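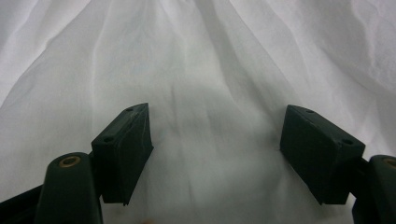

Chapter 6
Looking After the Hand Tool

A gripper leads a hard life for something that only opens and closes. The one on the Astport bench has no motors to burn out and no software to blame, and people therefore assume it has no maintenance either. It has been dropped, sat on and, during one memorable week in February, used to prop a window. It still works. It does not work as well as it did, and the difference is the subject of this chapter.

Chapter 5 left you with an assembled tool and, I hope, all your own fingers. We now take up its fingers. Each is a wedge held by two screws through the top face, and each sits on a bracket beside a post with a brass-colored bushing in its end. Plastic wears faster than metal, so you would expect the plastic to give you trouble first. In my experience the screws get there ahead of it. They back out a little at a time, and the operator squeezes a little harder to make up for it, and everyone remains cheerful until a finger comes off in a bedsheet.

Cloth is the work that shows this up. A box will forgive a loose finger. Thin fabric will slide straight through a gap you can barely see, and the student holding the handle will tell you the fabric is defective.

Jitendra Gautam, who ran the bench before me, kept a log on the back of a Dullo parts catalog. His entry for 12th January reads, in full, "Left finger. Again." Students find this funny until they are asked to work out from it which screw was loose, how loose, and what he did about it. Section 6.2 proposes a better form of log, with columns.

By the end of the chapter you should be able to:

Check both fingers for play with the jaws open and with them closed.
Remove and refit a finger without rounding off the screw heads.
Tell a scuff from a crack.
Clean a bushing, and know when to leave it alone.
Set an inspection interval. We use 300 cycles on cloth and 900 on boxes — you may well settle on something else.

6.1 Before You Pick Up a Screwdriver

Put it down again. Hold the tool by its handle, open the jaws fully, and try to wiggle each finger with your free hand.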